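**Demonstration gathering** is the practice of collecting worked examples of a task so that a learning system can be trained to carry it out. In robotics, an example usually consists of camera images and a matching record of the arm's joint positions, stored together under a short written instruction. The finished collection is called a demonstration set.

## Methods

In the most common method, a person steers the robot from a distance while its cameras and joints are recorded. In a second, known as hand guiding, the operator holds the arm and moves it through the task directly. Hand guiding requires less equipment, but the operator's own hands often appear in the images and must be dealt with before training.

A single attempt is called an episode. Failed episodes are discarded by some groups and kept by others under a separate label.

## The Kinlow collection

The Kinlow collection was begun at the Grastosham workshop by Lino Orlandini and Ivars Kuusk. Its first release, dated May 9, 2018, held 1070 episodes of picking up and moving packaged goods. A second release in November raised the total to 2206. Each episode was limited to 200 seconds. Kuusk later proposed a target of 4000 episodes, including tasks with drawers.

Objects were placed by hand and shifted between episodes, so that a system trained on the set would not depend on one fixed layout. Lighting was left uncontrolled. Orlandini argued that daylight and reflections should be present in the examples if they would be present in use.

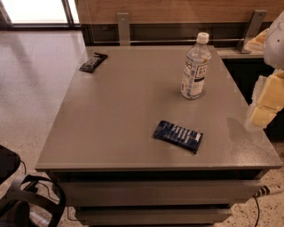 *Tabletop with a water bottle and two wrapped snack bars; part of the robot's arm is at right.*

## Limitations

Sets gathered in one room tend to transfer poorly to others. The Marras collection, which used the same instructions with a different arm, could be combined with Kinlow only after its joint records were converted.

## See also

- Hand guiding
- Marras collection
- Ulura format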